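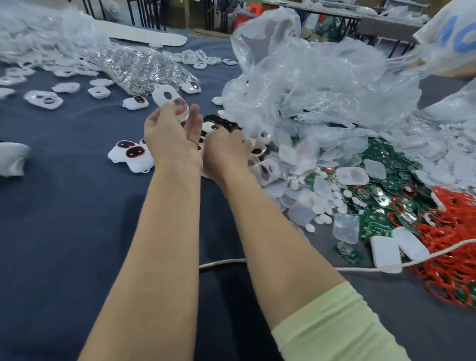 Hands first, grippers second. The shells, the red rings and the boards on the navy cloth.

I was the hands. That was my whole job title that spring, as far as Győző Katona was concerned. "You're the baseline," he told me, and he meant it as a compliment, I think. I'd been putting those little white units together at Wastircombe long enough that I didn't look anymore. Shell in the left hand, reach with the right, red ring, board, cover, dark window, done, next one. My mother used to shell peas the same way, watching TV.

Győző had three grippers in a padded case and a budget from somebody upstairs. The first was the Skolludex, two flat metal fingers with rubber on the tips. The second was called the Mamani and had three soft fingers that puffed up with air and curled like a sleeping baby's. The third was a suction cup that didn't have a name, so Lucero called it the Kiss.

"We'll start with the shells," Győző said. "Shells are easy."

Shells are not easy! I could have told him that. They're round where you want them flat and they've got holes where you want them round. The Skolludex came down on one, very sure of itself, squeezed, and shot it clear off the table. It bounced off Jhair Lozano's shoe. Jhair picked it up, looked it over and put it back on the cloth without a word, which from Jhair is a speech.

Győző turned the force down. Then it picked up the shell so gently that the shell slid out on the way over. He turned it up a little. Off it went again, the other direction this time, and Lucero Alvarado ducked.

By lunch he'd settled on a setting of 376, whatever that was 376 of, and the thing could lift a shell and hold it. I clapped. I meant it too – I'd gotten kind of invested.

The Kiss was wonderful on the square covers. Pop, up, over, down. It did five in a row while I drank my coffee and I felt a little cold in my stomach, I'll admit it. Then Győző gave it a ring, and there's nothing in the middle of a ring but air, and it just sat there on the cloth, sucking and sucking.

"It wants a different cup," he said.

"It wants a finger," Lucero said.

So that left the Mamani. I didn't want to like it. It came down over the heap of rings all soft and slow and came up with six of them. He tried again and got six again, which made him so mad he laughed. I showed him how I do it, how you don't pick a ring at all, you sort of drag it toward you with the side of your finger until it tips up, and then it's yours. He made me do it over and over while he crouched with his chin practically on the table.

"Slower," he said.

"I can't do it slower. If I do it slower I have to think about it."

He wrote that down. I saw him underline it.

Yaneth Ticona came by around four to see how it was going. She's been on the line longer than any of us and she stood behind the three grippers with her arms folded like she was picking out a melon.

"Which one's good?" she asked me.

"The soft one's nice," I said. "It can't tell one from six, but it's nice."

She put her hand out, and Győző made the Mamani close around two of her fingers. It hissed a little. She let it hold on for a while.

"Huh," she said. "Cold hands."

Then it let go, and she went back to her table, and I reached for the next shell. Győző was already asking me to drag another ring.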